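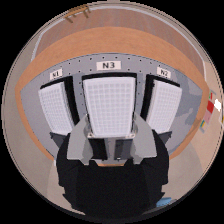 4. Recording your first demonstrations

By now you should have Fliterance installed, the Parnen hand controller paired, and the Windham practice world loading without red text in the console. If you skipped pairing, go back to section 3. I'll wait.

This section covers driving the simulated arm by hand and saving what you do as a demonstration. I'm going to use the three-grid panel as the practice task all the way through, and we'll work on the middle one. The goal is small: bring the gripper up to the white fitting at the bottom of the grid, close on it, open again, and back away. I know you want to do something fancier (everybody who visits me does!), but please do this one first.

Before you start

Sit down. I used to record standing up and my demos got worse by the minute. Rest your elbow on something, clear whatever is near your arm, and run the controller cable over the back of the desk if you're using the wired version.

CAUTION: Check the target line at the top of the Fliterance window. It must say SIM. If it says ARM, your hand is connected to the real machine, and everything below will move it. Stop and read section 7 first.

4.1 Getting hold of the arm

1. Open Windham and choose Practice > Panel.

2. Switch the main view to Wrist. You'll get the round fisheye picture with the gripper low in the middle and the gray panel curving across in front of you.

3. Hold the Parnen in whatever position feels natural, then squeeze the clutch (the long paddle under your fingers). The simulated arm now follows your hand.

4. Let go of the clutch. The arm stays put and you can move your hand anywhere you like. Squeeze again to pick up from there.

5. Do that a bunch of times with no goal at all. Move a little, let go, recenter your wrist, move a little more.

Step 5 is where I lost an entire evening when I was learning, because I was trying to make every motion in one long stretch with my arm out like a scarecrow. You have a clutch. Use it as often as you want – the recorder drops the time when it's released, so the pauses won't show up in your demo.

6. Set Motion Scale to 2. On this setting you move your hand twice as far as the gripper moves, which feels sluggish for a minute and then feels great.

Note: Kaja Kütt, who wrote the driver, runs hers at full scale and is faster than me. She also plays the cello. Start slow.

4.2 Picking the right grid

The labels on this panel don't run in counting order. From left to right they read N1, N3, N2, so the one in the middle is N3. I recorded a whole batch with the task name set to N2 because my brain filled in what it expected to see, and then had to rename every file.

1. In the Task box, type N3.

2. Look at the wrist view and find the N3 label. The grid you want sits directly under it, and it looks bigger than its neighbors in this view.

3. Press Save Task. The name goes into every demo you record until you change it.

Now, about that fisheye. The lens bends things hard near the rim. The wooden band looks like an arch, and the left and right grids seem to lean away from you. Don't try to tilt the gripper to match what you see out there! Steer by what's in the middle of the circle and let the outside be weird. If it really bothers you, open the Side view in a second window while you practice, but close it before recording. I want you making decisions from the same picture the robot is going to learn from.

4.3 Recording

1. Press Home on the Parnen. Wait for the arm to settle.

2. Press the thumb button once. You'll hear a low beep and a dot appears next to the clock.

3. Squeeze the clutch and bring the gripper toward the center grid. Keep both fingers in sight on either side of the fitting as you come up to it.

4. Slow down for the last bit. Slow means slow, not stopped. If you freeze just short of the fitting while you think it over, the robot will learn to freeze there too, and you'll spend a week wondering what's wrong with your training settings.

5. Pull the trigger to close the fingers. Hold for a beat.

6. Release the trigger, then back straight out.

7. Press the thumb button again. High beep, demo saved.

8. Fliterance asks Keep or Toss. Be picky. If you bumped the panel or had to hunt for the fitting, toss it and go again.

Do 18 good ones. That's what I give every new person, and it fits nicely between a coffee and lunch. Vary where you start: after pressing Home, nudge the arm a little left or right, or up or down, before you hit the thumb button. I forgot to do that with my first set and got a policy that could do the job from exactly one spot.

Note: There are some little colored things out at the right rim of the view. They aren't part of the task. Leave them where they are for this set; we'll shuffle them in section 5.

4.4 Checking what you made

1. Go to Library and sort by newest.

2. Play each demo back at 2x. Watch the fingers and ignore everything else.

3. Look at the length column. One that's much longer than the others usually has a hesitation in it somewhere.

4. Open the trigger graph. You should see it go up once and come down once. If it looks like a saw blade, your finger was twitching, and you can either smooth it with Clean > Trigger or just record another one. I'd record another one.

5. Select your keepers and press Pack.

The finished pack lands in the Arumugam folder unless you changed the default. Ivars Petrauskas asked me to add that you should put your initials in the pack name, and he's right, since he's the one who has to sort them out.

4.5 If something goes wrong

The arm jumps when I squeeze the clutch. Your Parnen lost its reference. Put it flat on the desk, hold the side button until the light blinks, and start over from Home.

The arm moves the opposite way from my hand. You're still in Side view controls. Switch to Wrist and check that Follow View is ticked.

Error 1327 when I press Pack. One of your demos has no task name. Sort by task, fill in the blank, and pack again. You don't have to re-record anything.

The fingers close but the demo says "no grasp." You probably closed a hair too low and missed the fitting. Come up a touch more before you pull the trigger. This one got me plenty of times – take a break if it gets you three times in a row.

When your pack shows a green check, go on to section 5, where we do the left and right grids and start moving things around.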